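3.2 Aufnahme der Faltdemonstrationen

Die Demonstrationen für die Aufgabenklasse »Textilien« wurden ohne Teleoperation gewonnen. Die aufnehmende Person führt in jeder Hand einen Handgreifer, dessen Fingergeometrie der des späteren Endeffektors entspricht, und bearbeitet das Kleidungsstück unmittelbar. Der kinematische Unterschied zwischen menschlichem Arm und Roboterarm bleibt damit bestehen, der Unterschied am Kontaktpunkt wird dagegen weitgehend vermieden. Für verformbare Objekte halten wir diese Abwägung für vertretbar: Die erreichbaren Posen lassen sich nachträglich auf den Arbeitsraum des Zielsystems beschränken, eine fehlerhafte Griffbreite am Stoffrand lässt sich nachträglich kaum korrigieren.

Jede Episode umfasst drei Arten von Bilddaten. Eine Kamera am Kopf liefert die Übersicht über die Arbeitsfläche, je eine Kamera an den beiden Greifern erfasst die Finger und deren nähere Umgebung. Hinzu kommen die Öffnungsweite beider Greifer und deren Lage im Raum. Alle Ströme werden auf die Zeitbasis der Kopfkamera umgerechnet. Episoden, bei denen der Versatz zwischen zwei Strömen mehr als 80 ms beträgt, werden verworfen.

Das Aufnahmeprotokoll, intern als Monow geführt, teilt jede Episode in vier Phasen: Aufnehmen, Ausbreiten, Falten, Ablegen. Die Phasengrenzen werden während der Aufnahme nicht markiert. Sie werden im Anschluss anhand der Greiferöffnung vorgeschlagen und von Hand bestätigt. In der Phase des Ausbreitens ist die Streuung zwischen den aufnehmenden Personen am größten, sowohl in der Dauer als auch in der Wahl der Griffpunkte.
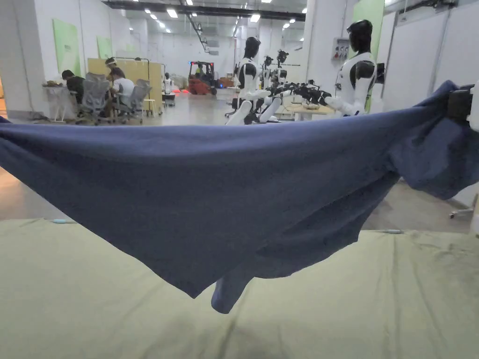

Die Wahl der Griffpunkte beim Ausbreiten ist im Protokoll bewusst nicht vorgegeben. Ein fester Abstand zwischen linkem und rechtem Greifer würde zwar die Varianz der Trajektorien senken, jedoch auch jene Zustände ausschließen, von denen aus sich die Strategie erholen muss. Hängt der Stoff wie hier in einem weiten Bogen durch, während das rechte Ende gerafft im Greifer liegt, so ist die tiefste Stelle der Unterkante für die Kopfkamera gut zu erkennen, die Lage einzelner Säume aber nur unvollständig. Solche Konfigurationen werden beibehalten. Als Ausschlussgrund gilt allein, dass das Textil vollständig aus dem Sichtfeld der Kopfkamera gerät oder zu Boden fällt.

Der Hintergrund wurde nicht abgeschirmt. In früheren Aufnahmen vor einheitlich grauer Stellwand lernte das Netz, die Silhouette des Stoffes über den Helligkeitskontrast zu bestimmen, und versagte beim Wechsel in eine andere Umgebung. Die Aufnahmen der vorliegenden Arbeit stammen deshalb aus einer Halle mit laufendem Betrieb, in der Personen, Geräte und Beleuchtung im Bild verbleiben.

3.3 Ausgangszustände und Störobjekte

Die Ausgangszustände wurden vor Beginn jeder Sitzung aus einer Liste gezogen. Die Liste unterscheidet zwischen freiem Wurf, lockerer Ablage und teilweise überhängender Ablage. Beim freien Wurf wird das Kleidungsstück aus Brusthöhe fallen gelassen und nicht mehr berührt. Bei der lockeren Ablage liegt es überwiegend flach, weist aber mindestens eine Falte auf, die den Umriss verdeckt. Die überhängende Ablage ist für die Greiferkameras am schwierigsten, da Teile des Stoffes an der Kante der Unterlage aus der Ebene kippen und die Tiefenschätzung dort unstetig wird.

In einem Teil der Episoden befinden sich neben dem Textil weitere Gegenstände auf der Unterlage. Sie sind nicht Teil der Aufgabe und dürfen weder verschoben noch verdeckt werden. Die Auswahl richtet sich nach Dingen, die in einem Schlafraum plausibel herumliegen, etwa Telefon, Stift, Papier oder ein Paar Socken. Insbesondere Socken und kleine Tücher sind als Störobjekte geeignet, da sie dem Zielobjekt im Material ähneln und eine rein texturbasierte Segmentierung in die Irre führen. In der Annotation erhalten sie eine eigene Klasse.

Die Unterlage selbst wurde mit einem matten, grünlichen Stoff bezogen. Ein glatter Tisch hätte die Segmentierung erleichtert, die Reibung zwischen Kleidungsstück und Unterlage wäre aber geringer ausgefallen als im Zielszenario. Falten im Bezug werden zwischen den Episoden nicht ausgestrichen. Sie verändern sich im Lauf einer Sitzung und wirken somit als zusätzliche, unkontrollierte Variation. 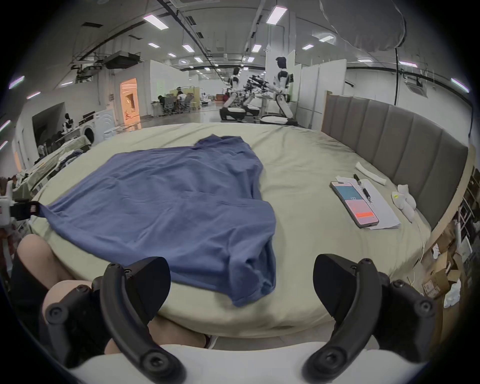

3.4 Greifstrategie und Fingerkontakt

Für die Faltphase unterscheiden wir zwischen klemmendem und führendem Kontakt. Beim klemmenden Kontakt schließen beide Finger eines Greifers um eine oder mehrere Stofflagen. Beim führenden Kontakt bleibt der Greifer geöffnet oder nur teilweise geschlossen, und die Außenseite eines Fingers schiebt, glättet oder hält das Textil. Der führende Kontakt ist aus der Öffnungsweite allein nicht zu erkennen. Er muss aus den Kamerabildern erschlossen werden und fehlte in unserer ersten Annotationsrunde ganz.

Valter Veloso hat für die zweite Runde ein Schema vorgeschlagen, das jedem Greifer je Zeitschritt einen von vier Zuständen zuweist: frei, führend, klemmend, lösend. Der Zustand »lösend« wurde eingeführt, weil Stoff beim Öffnen häufig an den Fingern haftet und sich mit dem Rückzug des Greifers noch um einige Millimeter mitbewegt. Ohne diese Klasse ordnete das Modell die Mitbewegung einem beabsichtigten Zug zu und zog die fertige Faltung in der Ausführung wieder auf.
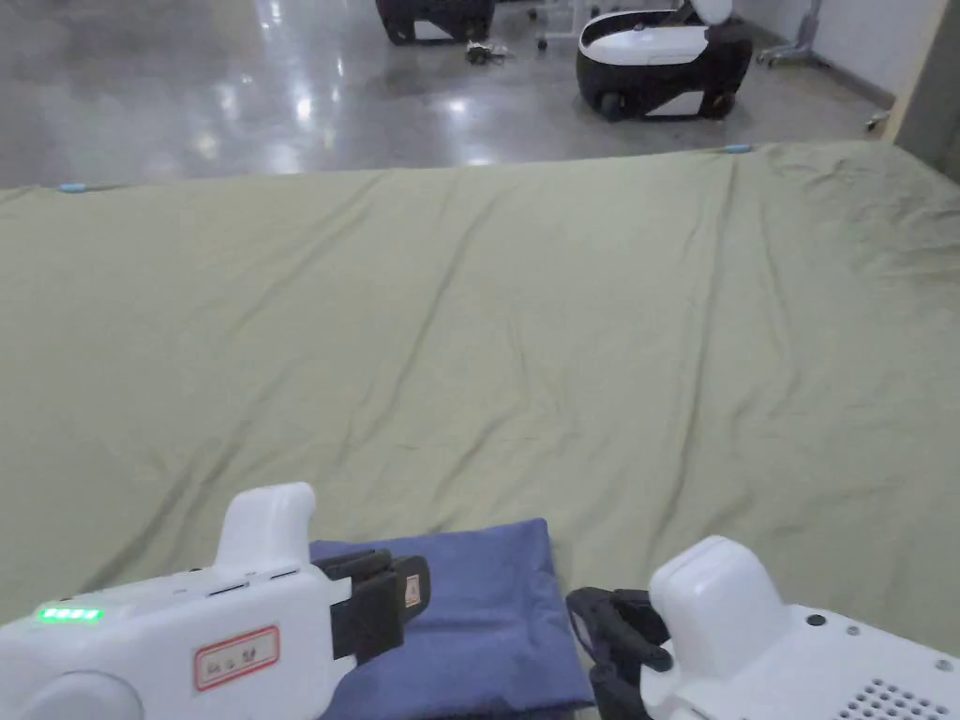
Abb. 3: Beidhändiger Kontakt mit dem gefalteten blauen Tuch. Die Finger des linken Greifers liegen auf dem Stoff, die des rechten berühren dessen rechte Kante.

Die Übereinstimmung zwischen den Annotierenden war für »frei« und »klemmend« hoch, für die beiden übrigen Zustände deutlich geringer. Strittig waren vor allem Übergänge, in denen ein Greifer auf dem Stapel ruht, während der andere die Kante nachführt. Wir haben für diese Fälle keine Mehrheitsentscheidung erzwungen. Stattdessen geht die Verteilung der Stimmen als weiches Ziel in die Verlustfunktion ein. Dies verschlechtert die Klassifikationsgüte auf dem Validierungssatz geringfügig, verringert jedoch das Hin- und Herspringen zwischen zwei Zuständen in der Ausführung.

3.5 Umfang und Filterung

Insgesamt wurden im August 900 Episoden aufgezeichnet. Nach Anwendung der Kriterien für Zeitversatz, Sichtfeld und Vollständigkeit verblieben 599 Episoden für das Training. Weitere 100 Episoden wurden vor dem Training zurückgelegt und dienen ausschließlich der Auswertung. Die übrigen Aufnahmen wurden verworfen. Häufigster Grund war ein Verlust der Greiferlage bei schnellen Drehungen des Handgelenks, gefolgt von Episoden, in denen die Ablage vor dem Ende der Aufzeichnung nicht abgeschlossen war.

Die Filterung erfolgte in zwei Schritten. Im ersten prüft das Werkzeug Kastell die Zeitreihen auf Lücken und unplausible Sprünge. Im zweiten werden die Kopfbilder am Anfang und am Ende jeder Episode von einer Person gesichtet, die an der Aufnahme nicht beteiligt war. Auf eine automatische Bewertung des Faltergebnisses haben wir verzichtet. Ein Versuch mit der Umrissfläche als Maß führte dazu, dass sauber gefaltete Stapel mit leicht aufgeworfener Kante schlechter bewertet wurden als flach gedrückte, aber schiefe.
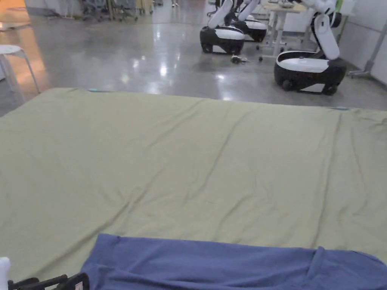

Eine aufgeworfene Kante ist für die Aufgabe unerheblich, solange die Lagen beim anschließenden Anheben zusammenbleiben. Wir bewerten daher nach zwei Kriterien: Die Hauptkanten müssen als annähernd gerade Linien erkennbar sein, und kein Teil des Kleidungsstücks darf über den Stapel hinausragen. Beide Kriterien werden am letzten Kopfbild beurteilt, auf dem der Stapel vollständig zu sehen ist. Reicht der Stoff am unteren Bildrand über das Sichtfeld hinaus, so wird auf ein früheres Bild derselben Phase zurückgegriffen; steht keines zur Verfügung, bleibt die Episode im Trainingssatz, zählt aber nicht zur Bewertung.

Die Bildausschnitte der Kopfkamera hängen von Körpergröße und Haltung der aufnehmenden Person ab. Dies betrifft besonders die Ablagephase, in der das Textil nahe am Körper liegt und der Blick oft bereits weiter nach vorn gerichtet ist. Eine Korrektur über die Kopfneigung haben wir erprobt und wieder entfernt, da sie in den Randbereichen zu Verzerrungen führte, die in den Bildern des Zielsystems nicht auftreten. Stattdessen wird im Training ein vertikaler Versatz des Ausschnitts zufällig gezogen.

Für die Vergleichsversuche in Abschnitt 4 wurde der Datensatz zusätzlich in einer reduzierten Fassung verwendet, die nur die Kopfbilder enthält. Die Aufteilung in Trainings- und Auswertungsepisoden ist in beiden Fassungen identisch.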